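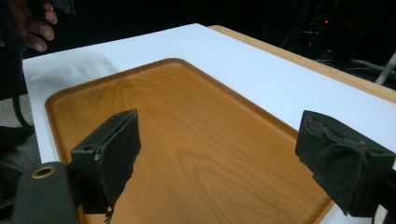

Tray Service for Small Orders: Layout and Loading
Project report, Hospitality Operations, Pristton College
Submitted January 15, 2018

1. Background

The college coffee bar serves most single drinks on a tray. Staff load the tray at the counter, carry it to the table and unload it there. In October the bar changed from round trays to rectangular ones, and the rate of spilt drinks was reported to have gone up. The project looked at where a cup and saucer should stand before loading, where they should sit on the tray, and whether the tray itself affects the result.

2. Equipment

The tray used throughout is the Clirilmont, a brown rectangular model with a wood-grain surface and a raised rim. The supplier's sheet gives a maximum load of 2000 g. No order in the trial came near this figure, so strength was left out of the study.

The crockery was a small cup with a saucer. Wooden stirrers were included because the bar gives one with every coffee. A second tray, the Clistix, was considered and dropped at the planning stage. Its rim is higher and the saucer could not be slid off, only lifted.

3. Method

The work surface was covered in white to make drips easy to find. The tray was placed square to the person loading it, long side nearest. Cup and saucer started to the right of the tray and were moved as one item. Three positions on the tray were compared: centre, near right corner and far right corner. Each position was loaded and carried 18 times over a fixed route from the counter to the window tables and back.

A run was marked as failed if there was liquid in the saucer at the end. Liquid on the tray was recorded separately. Cups were filled to a line 2 cm below the lip.

4. Results

The centre position gave the fewest failed runs. The far right corner gave the most, and nearly all of those failed during loading, before the carry started. The reach across the tray is longer and the saucer tends to catch the rim on the way over. The near right corner loaded well but tipped the tray slightly when it was picked up one-handed.

Setting the saucer down flat gave better results than lowering one edge first. With one edge down, the cup slid within the saucer. The surface of the tray has a slight sheen and the saucer also moved on it when the tray was tilted, though less than the cup did. A paper mat stopped this movement but had to be replaced after any spill.

5. Starting position of the cup

The right-hand start was chosen because the coffee machine at the bar is on that side. The left hand is then free to steady the tray at its near left corner.
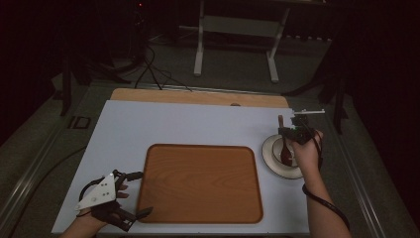 One member of the bar staff, asked to comment on the draft, replied that the left hand is hardly ever free at lunchtime, as it is usually holding the next order slip, and that the trial should be run again with the tray unsupported.

This is a fair point. An unsupported tray shifts when the saucer meets the rim, so the result for the far right corner would probably be worse. The order of the other two positions may also change.

6. Limits of the work

Only one drink was carried at a time. Two cups on one tray would balance differently, and the centre position could not be used for both. The Pasichnyk method, taught in the first-year service module, places the heavier item nearest the body. It was not tested, but it would be the obvious starting point for orders of two.

7. Recommendations

Single drinks should be placed in the centre of the tray. The saucer should be set down flat. Stirrers should go on the tray after the cup, on the side away from the handle. Paper mats are worth using for outside tables, where the step at the door makes a level carry difficult.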